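Quick one tonight, I have 30 minutes before the dryer buzzes and then it's folding, which is sort of the topic.

Been meaning to write up the laundry question since December. People keep asking me (my sister mostly, also two of you in the comments) whether the machines are there yet. Can you buy a thing that does the washing. All of it, hamper to drawer. Short answer no. Long answer below, typed fast.

First - we already have the robot. Had it for decades. It's the washer. You put clothes in a drum, push a button, and the worst chore my grandmother had just goes away. She used to lose a whole day to it every week, with a wringer and her sleeves pinned up. So when folks say machines can't do housework I always want to say they did the big one already and we stopped noticing. What's left over is the bits around the edges. Picking the socks up. Checking pockets. Deciding if the green sweater can go in with the towels (it can't, ask me how I know). Getting everything out of the drum including the one sock stuck up top. Folding. Putting away.

And the bits around the edges are the hard part for a robot. Grippers like things that hold their shape. A bottle is great, a bottle is the same bottle every time you look at it. A wet pillowcase is a new object every second. Grab it by one corner and the rest of it goes wherever it wants.

I got to argue about this for real with Rhona Shearer, who I used to share a desk with at Cruickshank, back when we were both doing packing line stuff. She's still in arms and grippers, I'm not, I do scheduling software now and get my robot news secondhand. We went through my laundry routine step by step over the phone and she marked each one yes, no or "in a demo." I'll type up my notes, they're messy.

**Sorting.** In a demo. Cameras can tell dark from light fine. Reading a care tag is fine too once the tag is flat and facing you, so, never. She thinks the sorting is easy and the pile is hard. Things are inside out, a sleeve is inside another sleeve, there's a kid's sock inside a leg of something.

**Loading the washer.** Closest to a yes. You can be sloppy, its a big round hole and nobody minds how the shirt lands. The door is more trouble than the clothes. Some latches need a real pull and then the door swings at you, so the arm has to be standing in the right place before it starts. Rhona spent a good part of a year on doors. Fridge doors, oven doors, washer doors. She has opinions about handles now.

**Soap.** Weirdly, almost yes. Pick up a bottle, unscrew cap, pour, stop pouring. The stop is where it gets dicey. Pods would be easier and she says a couple teams just cheat and use pods. I use pods so I don't call it cheating.

**Pushing the buttons.** Dumb one. The fancier washers can be started from a phone, so the robot could skip the panel altogether and talk to it over wifi. But then you need that washer. Mine is 12 years old and has a dial you have to pull out AND turn. Touch panels are not great either, no click to feel, you poke at a spot of glass and then have to look at the screen to find out if it took.

**Unloading.** No, or not all of it. Arm goes in, gets a big clump, comes out, half the clump stays. Goes back. The last two or three items take as long as the rest put together. I have watched videos of this and the cuts are always in the same place.

**Folding.** In a demo, and a lot better than it was. Towels pretty solid. T-shirts OK. Fitted sheets, no, but I can't do those either. Speed is the killer. She'd seen one do a load in the time it takes me to watch a movie, and she was impressed, and I was doing the math on my electric bill.

**Putting away.** No. My drawers don't even work for me.

So that's home. Shop-floor stuff is where I expected her to be cheerful and she kind of wasn't? I always figured a store was the easy version of a house. Flat floor, good light, everything lined up on shelves by someone who's paid to line it up. No dog. And yes, for plain restocking of stiff packages she says it's coming along. But stores move things. Shona Farquharson runs the floor at a home goods place near me, two levels, and she told me they shift about half the displays between seasons, and the other half drift. Customers pick up a bottle in one row and set it down in another. Her crew spends the last hour of every night just putting strays home, which she calls "tidying" and I'd call a full time job for a machine if a machine could do it.

That one I'd bet on, by the way. Walk the shelves, spot the red thing in the row of blue things, carry it back. Doesn't need to be fast. Doesn't need to be folded. Wrong guesses cost almost nothing, somebody moves it in the morning. Two things in the way, according to Shona. Glass, because the first smashed bottle is a wet floor and an incident form. And tight rows, where the stuff is shoulder to shoulder and you need skinny fingers to get one out with out knocking over the next. She does it with a fingertip tilt, tips the bottle toward herself by the neck then grabs. I tried it at home on the spice rack. It's a really neat little move and I can't picture how you'd write it down for an arm.

Somebody in the comments last time brought up Tateo and Stolano, the two outfits that have been promising a home laundry unit. I signed up for both lists. Tateo wants a 500 dollar deposit and won't say when. Stolano has dropped the folding and is now calling it a "laundry mover," it takes the basket from one room to the other. Which, fine! I have stairs so it's no good to me, but I respect the retreat. There's also the Kevton arm, which bolts to the counter and is meant for dishes, but people have been trying it on towels with up to 800 grams of wet cloth before it gives up. A bath towel wet is over that. A hand towel, sure.

What I'd pay for right now, in order:

- something that gets everything out of the washer and into the dryer, one move, no folding, no sorting
- sock matching
- a thing that empties pockets before the wash, I have lost two sets of earbuds
- folding, last, I don't mind folding if there's a show on

The first one could be done with no arm whatsoever, and combo machines do it already by being the same drum for both. Small drum and slow but it's done, no fingers involved. Rhona hates this argument. She says I always answer a robot question with an appliance. Guilty. I think most of the housework wins will look like that though, a box with one job, and the general purpose helper with two hands will show up in stores and back rooms first, where someone is on shift to pick up after it.

Dryer just went. Going to fold.

Oh and to whoever asked about the vacuum - still fine, still eats the bath mat fringe, I just pick the mat up now. Will do a proper post on mops when I've had the mop one longer than a week. If you work a closing shift somewhere with a lot of shelves, tell me what the worst twenty minutes of it is, I'm collecting these. Shona's is candles. 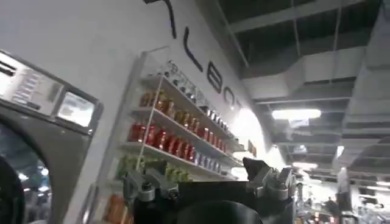
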